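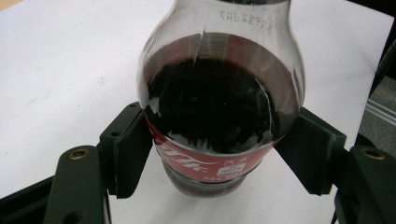 How long does the bus take to get from Arden to Zaltitz?

Two hours when the pass is open, and most of the day when it's closed, because then the driver goes around by the river road.

The pass was open that Monday. I was the only one who got on at Arden. The driver took my money, looked at my shoes, and asked if I was being met.

"No," I said. "I'm going to look at a stove."

He nodded and closed the doors. The bus was the 166, the same number it had when I was a kid, and I think the same seats. I sat behind the back door where the heater was. My aunt used to say that was the only warm seat on the line and that grown women had stopped speaking to each other over it.

She had died in the fall. The house in Zaltitz went to my brother and me, and my brother wanted to sell it as it stood, with everything in it. He'd found a buyer, a couple from the coast. They would pay what we asked, but they wanted the stove out before they moved in. It was an Abdella, the big green kind with two ovens and a water tank on the side. They were afraid of it. The wife had told my brother on the phone that she didn't want to live with a fire in the kitchen.

A man in Flolard had offered 200 for it. My brother thought we should take it. I had looked up what a restored one sold for, and the number was 3000, so I said I would go up and see what shape it was in. We had a short argument about that. He said restored was a big word.

We stopped in Flolard for 30 minutes so the driver could eat. There used to be a bakery across from the stop, and now there was a place that fixed phones. I walked up and down the street to keep my feet warm. The man who wanted the stove had a yard at the end of it, behind a wire fence. I could see bathtubs in there, and a row of radiators leaning on each other, and a church bell on a pallet. A dog came to the fence and stood looking at me without barking. I hadn't planned to go in, and I didn't.

When I got back to the bus there was a woman in my seat. She was older than me and had a crate of seed potatoes on her lap. I took the seat across the aisle.

"You had this one," she said.

"It's fine."

"I saw your bag. I moved it." She pointed up at the rack. She didn't offer to trade back.

After the pass the road drops fast, and you see the whole town at once, then lose it behind the trees, then see it again much closer. The woman asked whose house I was going to. I told her. She said she had known my aunt, that they'd sung together in the choir until my aunt quit over the new hymnbooks.

"She had the Abdella," the woman said.

"Still there, as far as I know."

"My mother had one. You had to bang the left door with your hip." She thought about it. "It took the skin off my arm once. I was glad to see it go. Then I missed it every winter."

I asked what had happened to it.

"We sold it to that man in Flolard," she said.

The key was under the slate where it had always been. Inside, the house was colder than the street. My brother had been up in November and stripped the beds and turned off the water, and he'd left a list taped to the fridge, with a line through each thing he had done. The last item was *stove??* with no line.

I put my bag down and looked it over. There was rust on the rail, but it came off on my thumb. The enamel had a chip by the tank, as long as a finger. I remembered that one – I'd done it with a sled, bringing it through the kitchen when I'd been told not to. The left oven door stuck. I banged it with my hip and it opened.

The grate was cracked straight across. I had brought a flashlight, and when I got down on the floor and looked up past the grate I could see the back plate was cracked too, and bowed out toward the wall. Someone had packed it with fire clay, more than once, in different colors. My aunt had been cooking on that for years. She had never said a word about it. When we called on Sundays she told us what she had eaten and who had been rude to her at the post office.

So that was the answer to restored. I took pictures for my brother and then didn't send them.

I had three hours until the bus back. I thought about eating my sandwich in the cold and decided against it. There was still kindling in the basket, and some split birch under the porch. I checked that the flue opened. I opened a window too, in case the clay didn't hold, and I lit a small fire, using the newspaper my brother had left under the sink.

It smoked at first and then it drew. The pipe ticked. After a while the enamel was warm enough to put a hand on, and I moved a chair over and sat with my feet against the lower door, where there are two worn places in the finish, set a little apart. I'd never wondered what made them. My feet were too big for them.

I ate the sandwich. I let the fire burn down and waited until I could rake the ashes without seeing any red, and then I waited some more. When it was nearly time for the bus I called my brother.

"Well?" he said.

"Take the 200."

"How bad is it?"

"It's cracked in the back. He may only want it for the doors."

He was quiet. He's usually pleased to be right, and I gave him time to say so, but he asked if the house was all right otherwise, and whether it was cold up there.

"It was," I said. "It's not too bad now."

"Did you light it?"

"A small one."

"I lit it in November," he said. "I was going to tell you."

I closed the window and put the key back under the slate. The bus was already at the corner with its lights on. It was the same driver, and he asked me how the stove was, and I told him about the back plate while he counted out my change.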